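Reading time: 10 min
Print this article | E-mail this article

4. Keeping older desktop computers in use: the Oltham households

4.1 Background to the survey

The question of how long a household keeps a desktop computer has usually been treated as a matter of price. Earlier work in the Memeo series took this view and assumed that a machine is given up once the cost of repair passes a fixed share of the cost of a new one. Kauppinen's reading of the Stirkow returns cast doubt on that assumption. Owners there often gave up machines that needed no repair at all, and kept others that had been mended more than once. The present section takes up the point with the Oltham material, which was gathered by postal form and, where the household agreed, by a short visit.

Forms were sent to 339 households on the Campos list. Of these, 305 were returned in a state that allowed them to be used. The remainder were blank, or gave answers for a laptop only, and have been left out of the tables. The respondent was asked to name the person in the home who dealt with the computer, to say where it stood, and to give the reason for the last change made to it. No attempt was made to check the stated age of a machine against its papers.

4.2 Access to the rear of the machine

Several respondents wrote at length about a matter the form had not raised, namely the trouble of getting at the back of the computer. A tower kept under a desk or in a cupboard must be pulled out before any lead can be changed, and the person doing so often works by touch. Where the tower stands on a table and can be turned, the same task was described as a small one.
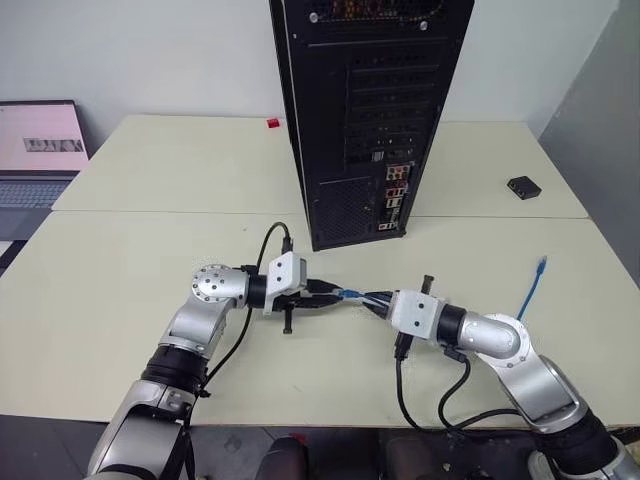 Figure 4. Tower computer turned to show its rear panel, with an open laptop on the same table and a loose blue Ethernet cable on the table in front.

The difference bears on the length of use. Households that kept the tower in the open reported more small changes, such as a new network lead or a second screen, and fewer complete replacements. We do not claim that the position of the machine is the cause. People who expect to alter a computer may well choose to leave it within reach. The forms cannot settle this, and the visits were too few to do so.

It should also be noted that the word "broken" was used loosely. In 40 of the forms it was applied to a machine that, on the respondent's own account, still started and ran. The fault lay in a lead, a screen or the broadband connection. In such cases the form was coded by the fault described and the respondent's heading was set aside. Paavo Kauppinen carried out the coding, and a second reader went over every tenth form.
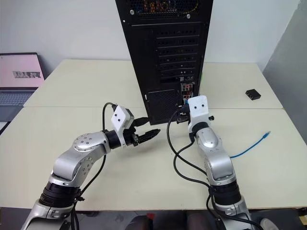
A further group of answers concerned knowledge of the sockets themselves. Older respondents tended to name a socket by what was plugged into it ("the printer one"), while younger respondents used the maker's terms, though not always correctly. Neither habit was linked to the age at which the machine was given up. What did matter was whether anyone in the home felt free to unplug a lead and put it back. Where one person alone did so, and that person had moved out, the computer was commonly replaced within the year.

4.3 Limits of the material

The Campos list is drawn from owners who had once bought a desktop by mail order, and it leans towards older households. The visits were made in April, most of them on a Friday, and so missed many people in full-time work. Shared and rented homes are poorly covered. The figures in Table 6 should be read with these gaps in mind, and the comparison with Stirkow is confined to households of two or more adults.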